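Gillbridge workshop – two-arm build, notes wk 4

Bolt both bases down before any wiring. Snug first, square up, then tighten. Speed cap stays at 500 for now, dont touch it.
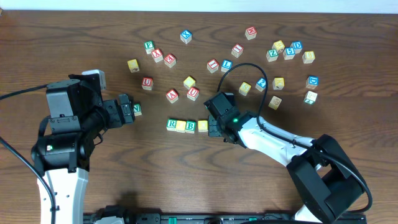 Cable slack next. Most stalls last term were a cable pulled tight at full reach. Send each arm to its far corner by hand, power off, then re-clip. Right arm: leave the high loop over the blocks, check it clears the gripper when the wrist rolls. Same check with the left one down by the V.

Homework – log 7 clean picks per arm. Note wich letter you dropped.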